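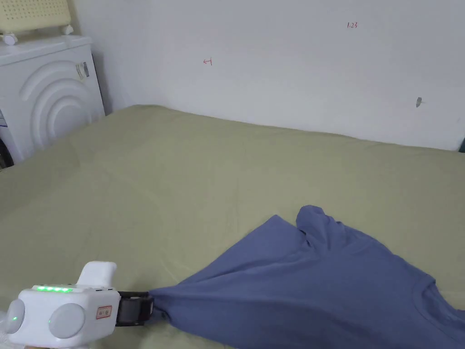 第三讲 一件皱成一团的T恤，从哪里下手

上一讲拖堂了，熨斗那部分我讲得太开心，结果折叠只剩下几分钟，大家带着半截笔记就走了。所以第三讲从头来，讲义也重新写过，旧的那份可以拿去垫抽屉。

先说教材。本讲只用一种衣服：圆领短袖T恤，纯棉针织，最普通的那种。Lutfa Herath课后问我能不能带衬衫来练，可以带，但请放在包里，等第五讲再拿出来。衬衫有门襟有领座，自己会站着，T恤什么都没有，软塌塌一摊，我觉得先把最软的弄明白，后面碰到硬一点的反而轻松。

练习的台面还是用床。我知道有几位家里有熨烫台或者大餐桌，用那个也行，可是大多数人叠衣服就是在床上叠的，床单有弹性，有褶，会跟着衣服跑，练的时候就该跟真实情况一样嘛。床单最好挑素色的，跟衣服颜色拉开一点。灰蓝色的T恤放在灰绿色的床单上，下摆和袖子边缘还看得清；要是深灰衣服配深灰床单，晚上灯一暗，我自己都会把袖子叠进去找不着。

一、先认，再动手

衣服从篮子里倒出来是什么样，你就让它什么样，手先放在膝盖上。我要求每个人先看，看到能说出下面几样东西在哪儿再碰它：

领口。圆领T恤的领口有一圈罗纹，摸上去一棱一棱的，比大身厚，皱得再厉害它也还是一条弯弯的线。找T恤先找领口，这句话我会说到第八讲。

肩缝。从领口的罗纹往两边走，走到袖子为止。有的T恤肩缝里夹了一条加固带，捏着发硬，特别好认。

袖子。皱成一团的时候袖子最会骗人，隆起来一个小山包，你以为是袖子，拎起来一看是腰。分辨的办法是找边，袖口有一道卷边车线，腰那里没有。

下摆。也是卷边车线，但是比袖口长得多，顺着它走手会走很久。

Sandamali Kodikara在第一讲的作业里画过一张“皱T恤地图”，把四样东西用四种铅笔标出来，我很喜欢，建议每个人都画一张，画得丑没关系，真的没关系，我自己那张像一只被踩过的鸽子。

二、捏哪里，捏多少

大家拿衣服通常是一把抓。一把抓的毛病是手心里攥着好几层，你以为提的是肩膀，其实前片后片连着一截袖子全在手里，一抖，里面那层就卡住了，怎么也展不平。

本讲只练捏角。拇指和食指，捏住一个角，另外三根手指收起来别帮忙。捏住以后往外带一点点，看布怎么走：从捏住的那一点开始，布纹会像扇子一样打开，一道一道的，绷紧的那几道指向哪里，哪里就是被压住或者缠住的地方。顺着它找过去，用另一只手把那里松开，再回来带。

很多人带不动就加力气。别加。纯棉针织布一拉就长，领口尤其，拉松了洗几遍都回不去。Keir Semple上课穿的那件就是（他让我写进讲义的，说是反面教材要署名），领口能伸进两只拳头。

练习1，在床上做：

1. 把T恤团起来，丢在床上，丢得随便一点。
2. 看，找领口。找到了说出声来。
3. 捏最靠外的一个角，往外带一个手掌的距离，停。
4. 看哪几道褶是绷紧的，用另一只手去松。
5. 再带，再停，再松。直到衣服有一半贴着床单。
6. 换对面的角，重复。

做完以后衣服应当是摊开的，歪一点、拧一点都可以，这一步只求每一层都是散的，平不平后面再管。

我被问得最多的是第三步捏错了怎么办，比如本来想捏肩膀，捏到了下摆。没事，捏到什么就从什么开始，下摆也有两个角，从下摆展开一样走得通，只是最后要把衣服转个方向。转的时候整件一起拎，别拖，一拖床单就跟着来了，然后你就得先去拉床单，再回来弄衣服，然后床单另一头又翘起来，我有一天晚上就这么跟一张床单缠了很久，茶都凉了。

三、关于床单和靠墙的床

插一段。有同学的床一边靠墙，问站哪边好。站不靠墙的那一长边，衣服放在离自己一个小臂的位置，领口朝左朝右都行，我习惯朝左。靠墙那一头留空，叠好的放过去，一摞一摞往墙那边推，推到满为止。别把没叠的堆在墙边，够不着，还容易从床和墙的缝里掉下去，掉下去的多半是袜子，等你找到它，另一只已经扔了。

床单有轻微的褶没有关系，用手掌抹一下就好。如果床单很滑（有人家里用的是缎面的），铺一条大浴巾在上面，浴巾的毛圈能抓住T恤，展开的时候省不少事。

四、提起来

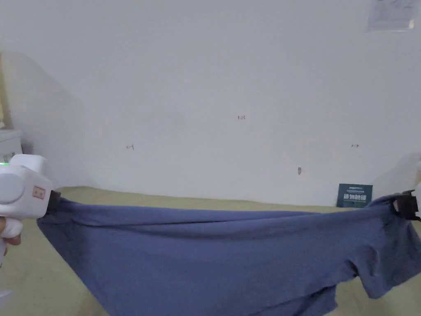 提衣服的时候，两只手各管一个肩角，左右同时起，高度一样。道理很简单，做起来十个人里能做对的不多，因为大家总有一只手快。一快，衣服就斜了，斜着抖等于白抖。提起来以后先别急着抖，看一眼两手之间那条上边：离开床面以后布会自己往下坠，坠成一道宽宽的弧，上边横着几道软褶，越往下褶越深，这都正常，针织布就是这个脾气。要看的是两个角。一边的角拉出来是尖尖的，这边捏得少，捏得准；另一边如果像灰蓝色那件的右角一样，在夹住的地方聚成紧紧的一疙瘩，周围斜着放射出好几道褶，就说明那边捏的布多了，放下来，重新捏少一点再提。袖子让它自己垂着，短袖垂下来往外撇一点就对了，别去管它，更别拿第三根手指去勾。

提起来离床多高呢？我的说法是够衣服垂开就行，下摆挨着床单也没事。提得太高胳膊酸，叠三件就开始糊弄了。个子不高的同学坐在床沿上做也可以，Lutfa就是坐着做的，比我站着还快。

练习2：

1. 接着练习1的结果，衣服已经摊在床上。
2. 左手捏左肩角，右手捏右肩角，各捏窄窄一条。
3. 同时提，数一、二，停在半空。
4. 看弧，看两角。有疙瘩就放下重来。
5. 没有疙瘩，轻轻往两边撑一下，让弧变浅，别撑直。
6. 手腕一起往下点一下，只点一下。
7. 放下。下摆先落，肩膀后落，像盖被子。

第五步为什么不撑直，课上争过。Chaminda Hettiarachchi认为撑直了才平，他以前在洗衣房做过，叠的是工作服，涤棉的，硬挺，撑直确实平。可是纯棉针织你一撑直，横向就拉长了，放到床上它又缩回去，缩的时候自己起皱，一圈一圈的波纹，比不撑还难看。我们两个当场各叠了一件，他看完说那好吧T恤听你的，工作服听他的。第七讲讲工作服，到时候他来讲，我坐下面记笔记。

第七步，下摆先落，后片先碰到床单，前片压下来，中间的气从领口走掉。反过来肩膀先落的话，气憋在里面，拍都拍不出去。

五、抹平

放下以后用手掌抹，方向有讲究：从领口往下摆抹，再从中间往两边抹。手掌放平，别用指尖，指尖会在布上犁出沟来。袖子单独抹，从肩缝往袖口。

抹到侧边的时候注意侧缝（有的T恤是圆筒织的，没有侧缝，那就看袖子底下那一点，往下拉一条假想的线）。侧缝应该正好在边上，如果跑到前片来了，说明衣服是拧着的，把下摆两个角捏住往回转一点点。洗过很多次的便宜T恤会永远拧着，布本身就斜了，转也转不回来，随它去，叠的时候以领口为准。

说到洗，顺便回答一下关于转速的问题。我家那台机器脱水最高可以到1,000转，T恤我只用400转。转速高当然干得快，可是褶也压得死，拿出来一件件像晒过的海带。400转出来的衣服重一点，滴不滴水看你机器，晾之前照着练习2提一提，干了以后几乎不用熨。浴巾和牛仔裤另算，爱多快多快。

六、叠

终于到叠了！前面铺垫那么长，叠起来反倒很快。本讲教的是抽屉叠法，成品是一个能站住的小长方块。

1. 衣服面朝下，领口朝左（朝右的同学后面全部左右对调）。
2. 把离你近的那一侧往中间折，折线过肩缝的中点，一直到下摆，平行。
3. 袖子跟着过来了，把它往回翻，袖口对着刚才的折线，不要露出去。
4. 离你远的那一侧同样做。两侧在中间碰头，可以叠住一点，别留缝。
5. 下摆往领口方向折，停在离领口两指宽的地方。为什么是两指，因为布有厚度，对齐了折到最后一定会多出来一截。
6. 从折口那头再折一次，或者折两次，看你的抽屉多深。
7. 立起来。站得住就是好的。

站不住，多半是第四步两边不对称，厚的那边会把它拽倒。打开从第二步重来，不用回到练习1。

抽屉我用的是Bistau的浅抽屉，里面放了两个Moltico的布格子，一格刚好塞一排。没有格子的用鞋盒盖，我用了好多年鞋盒盖，换成布格子完全是因为鞋盒盖上的字总让我儿子以为里面有鞋。第二次折还是折三次，请回家量了自己的抽屉再决定，别照抄我的，上一期有同学照抄，结果所有T恤都高出来一指，抽屉关不上，又全部打开重折了一遍。

竖着放的时候折口朝上，这样一眼看过去每件是一条圆滑的边，颜色也看得清。塞到八成满就停。塞满了抽一件出来，旁边两件跟着躺倒，前面的功夫全还给它了。

七、几个老问题

问得多的我一并写在这里，省得课后排队。

领口朝里还是朝外叠？面朝下叠，领口最后露在外面，想让印花露在外面的也是面朝下叠。想保护印花（厚胶印的那种，容易粘）就面朝上，把印花包在里面，中间垫一张薄纸。

小孩的T恤呢？同样的步骤，第五步改成一指宽，最后只折一次。太小的就不要叠了，卷起来，卷起来可爱。

刚收下来还有点潮，能不能叠？不能。摊着，去喝茶。腋下和领口罗纹是最后干的，摸这两处，都干了再叠。

一次叠很多件，是先全部展开再一起叠，还是一件一件来？Sânziana Dumitrescu做过很认真的比较，她把家里要捐出去的294件旧衣服分两个晚上处理，一晚先全部摊开摞好再叠，一晚一件一件从头到尾。她的意见是先摊后叠更快，但是摞着的时候下面的会被压出横褶；一件一件慢，可是手感连着，越叠越齐。她自己后来选了折中的，五件一组。我照她的办法做了一阵，觉得很舒服，就写进来了。

双手不一样有力怎么办？提的时候让弱的那只手先捏好，强的那只等它。两个角同时离开床面就可以，捏的先后没有人计较。手指捏东西不方便的同学，用夹子、用别的趁手的工具都行，看的地方是一样的：捏得窄，两边平，角上没有疙瘩。

叠好的东西能不能压着放？能，夏天收进箱子的时候就是压着放的，只是拿出来要提一提、点一下，再挂半天。

八、课后作业

从自己家里找五件圆领短袖，新旧都要有，最旧的那件一定要算进来。每件做一遍练习1、练习2和第六节的叠法，记三样东西：提起来的时候哪边角有疙瘩，抹平之后侧缝跑没跑，最后站不站得住。写一行就够，不用写作文。

另外请称一下你装T恤的那个格子或者盒子，连衣服一起称。我的是1,085克，用厨房秤称的。下一讲讲收纳分区的时候要用到各家的数，轻的重的都有意思，有人上次带来的数字小得让我怀疑她只有三件衣服，后来一问还真是，剩下的全在洗衣篮里。

已经练熟的同学可以试试加做：请家里人把一件T恤团好丢给你，闭上眼睛，只用手去找领口。找到罗纹就睁眼，接着做练习1。这个我在Gamage的晚间班上试过，一屋子人闭着眼摸衣服，安静得很，然后突然有人喊“找到了！”，睁开眼手里拿的是下摆。

九、下一讲要带的东西

一件长袖T恤，一件带帽子的，一条你叠不好的东西（什么都行，床笠也欢迎）。五月的课都在Kalach二楼，下午四点半开始，床铺好了等你们，鞋请脱在门口。茶我带，杯子自己带。

还有，上一讲借走我那把软尺的同学，尺子头上缠着一圈蓝线，下次捎回来就行，我量抽屉要用。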